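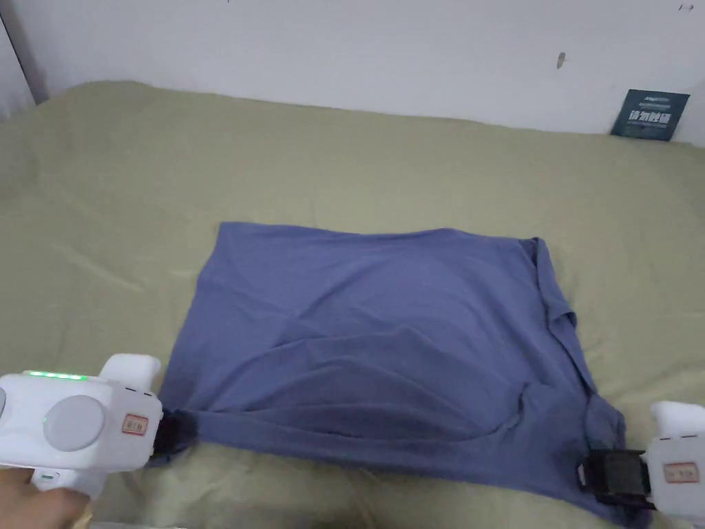

Teaching the Folding Arm: Housekeeping Staff and Recorded Work at Brevico

Project report, Work and Technology module
Svenja Leitner
14 December 2023

1. What the project looked at

Brevico cleans and makes up furnished flats in Hikley. It employs 28 people, most of whom spend their working day with sheets, towels and other people's crumbs. In April the firm began recording its own staff at work so that a folding robot, known as Han, could learn from them. The robot comes from Bulberg, which supplies the arms, the hand-held grippers and a manual with a great many arrows in it.

My question was a narrow one. I wanted to know what happens to a job when part of it becomes showing a machine how the job is done. Most of the reading on our module list deals with the period after the machine has arrived. At Brevico the machine was still in a storeroom with its plug taped to its side, and the job had changed already.

I visited five times, interviewed nine members of staff and two supervisors, and sat in on recording sessions. I also did one session myself, described in section 4, and I have tried to be fair to the T-shirt.

2. How recording works

The person recording holds a gripper in each hand and does everything through them: picking up, pulling straight, folding, putting down. A trigger opens and closes the jaws. There are cameras on the grippers and another at head height. What the cameras and grippers record is sent to Bulberg, where it becomes material for Han.

The tasks are short. A session sheet might say "T-shirt, flat, fold in three" or "sheet, crumpled, spread and fold". The item goes on a bed, the recording is started, the item is folded, the recording is stopped, and the item is shaken out and dropped back on the bed in a mess. Several people mentioned this last step before I had asked them anything. They have spent years getting rid of mess and are now required to produce it to a standard. The manual asks for "natural disorder". One housekeeper had a recording sent back with the comment that her disorder was too regular.

Figure 1 shows the T-shirt task with the shirt laid out on a khaki-green sheet and a gripper at each of its bottom corners. To anyone who folds for a living the grip will look odd. With fingers you take a corner and feel at once whether you have one layer or two. With jaws you take what you get. Most of the people I interviewed said they now check by eye, and several had started tugging the cloth outwards after every grip to see whether it would come along.

3. The numbers, and who minds them

The target for April was 3905 recordings. Staff made 3776, of which 2483 passed review. I had these figures from a supervisor, who had them on a sheet of paper above the kettle.

Just under two thirds accepted sounds respectable. It was also, as one of the housekeepers put it, "the first time in eleven years that anybody has marked my folding, and I got a C". Rejections come back with a short code and no conversation. The commonest codes were "hand visible on item", "item left view" and "pause too long". The first means that someone gave up on the gripper for a moment and smoothed the cloth with a bare hand, as they would have done on any normal day. The last means that someone stopped to think.

The supervisors were uneasy about the codes too, though for different reasons. Before April a badly folded sheet was a matter between a housekeeper and a supervisor, and it was usually settled by refolding the sheet. Now the judgement arrives from Bulberg overnight, and the supervisor's part is to pass it on. One of them told me she had become "a sort of postwoman for bad news about pillowcases". She has no say in the criteria. She has asked twice for an explanation of code 7.

On pay, the arrangement is simple. Recording hours are paid at the ordinary hourly rate, with no bonus and no deduction for rejected recordings. Staff knew this and approved of the second half of it. Two of them pointed out that they were being paid a folder's wage to do a teacher's job, and then added that teachers had told them the pay was nothing special either.

4. My own session

I was given the grippers for one hour, partly out of kindness and partly, I suspect, for entertainment. The task was the T-shirt. I had prepared by reading the manual, which turned out to be the wrong preparation.

The grippers are not especially heavy for the first ten minutes. After that the forearms start to take an interest. The difficulty is mostly in the wrists: the jaw sits some way in front of your hand, so a small turn of the wrist swings the tip much further than you meant. I picked up the bedsheet along with the shirt four times. On the fifth attempt I got a clean grip on both corners, was so pleased that I stopped to look, and was later informed that the pause was too long.

My recordings are not part of the April figures. The review code on most of them was one the supervisor had not seen before.

What I learned from it, apart from humility, is how much of folding is touch. I had been writing in my notes that the staff were "transferring their skill" to the robot, a phrase I had borrowed from a journal article. After an hour with the jaws I would put it differently. The staff are inventing a second way of folding, slower and clumsier than the one they know, which happens to be one that Han can copy. Their own method stays in their fingers and is not recorded at all. Whether that is reassuring depends on who you ask. An older housekeeper found it very funny. A younger one wondered what would happen once the firm got used to the clumsier version.

5. Bodies, rooms and cables

Sessions take place on beds, as that is where the linen would be handled in a flat. Ordinary beds are low. In normal work a housekeeper bends, straightens, walks round, goes to the trolley and comes back. In recording, she stays over the same stretch of mattress and repeats a short movement. Six of the nine people I interviewed reported a stiff lower back after recording days and four reported sore thumbs. Nobody had filled in a form about it. Asked why, one said that she did not want to write "injured by T-shirt".

The larger pieces are the most awkward. A shirt stays where it is put. A sheet slides, bunches and hides its own edges, and the gripper has to go in among the folds to find something worth holding. The view from the gripper itself gives some idea of this, and also of how much of the room finds its way into a recording.
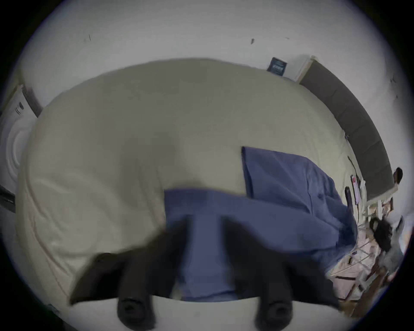
Figure 2. Blue sheet on a cream duvet, from the gripper's camera. A phone is lying at the head of the bed.

I bring up the phone because of a question that came up in four interviews: what else do the cameras see? The lens on the gripper is very wide. It takes in the bed and the wall, but also bags, papers, cables, whatever is on the screen of a phone, and in Figure 2 part of somebody's head at the far right. The consent form that staff signed refers to "recordings of hands and textiles". It says nothing on the subject of belongings or colleagues.

I do not think anyone at Brevico set out to film the contents of people's bags. The form was written by somebody who was picturing a sheet. Still, staff had begun to adjust. Some put their phones away before a session. Others left everything where it was, on the grounds that the manual wanted natural disorder and here it was, free of charge.

6. What changed between people

Brevico's housekeepers normally work in pairs and talk all day. Recording is done by one person at a time, and although talking is allowed, it tends to die down because the person with the grippers is concentrating. Pairs have been reorganised so that one records while the other resets the item and keeps the session sheet. The resetting role is seen as a rest by some and as a punishment by others. Swaps are informal and, as far as I could see, fairly done.

A new kind of status has appeared. Two women whose recordings are hardly ever rejected are now asked for advice by everyone, including a supervisor. Neither was thought of as the best folder before. One of them puts it down to having been slow all her life. The person generally agreed to be the best folder in the firm has one of the worst acceptance rates, and has gone back to towels by her own request.

7. What staff expect from Han

Opinions were less gloomy than I had expected, and I had to rewrite two of my interview questions for being leading in that direction. Management's stated plan is for Han to fold flat linen in the storeroom while staff continue to make up the flats. No posts are to go before the trial has been reviewed. Most staff believed this for the period stated and made no guesses beyond it.

Several were simply curious to see it work. They spoke of Han a little as one speaks of an apprentice who has yet to turn up on the first day. "I'd like to see it do a fitted sheet," one said, and I heard the same remark, in very nearly the same words, on three of my five visits.

8. Limits of the study and suggestions to the firm

Nine interviews in one small firm cannot be stretched very far. All were held on site, in paid time, with a supervisor somewhere in the building. I had no access to Bulberg's reviewers and would have liked to meet whoever decides that a pause is too long.

I passed four suggestions on to Brevico. Recording should be limited to two hours a day per person, with the bed raised or a table used where the task allows it. Rejection codes should come with a sentence of explanation. The consent form should be rewritten to cover rooms, belongings and other people. The people who make the recordings should be there when Han is first switched on. The firm has agreed to the last of these and is considering the others. Code 7 is still being looked into.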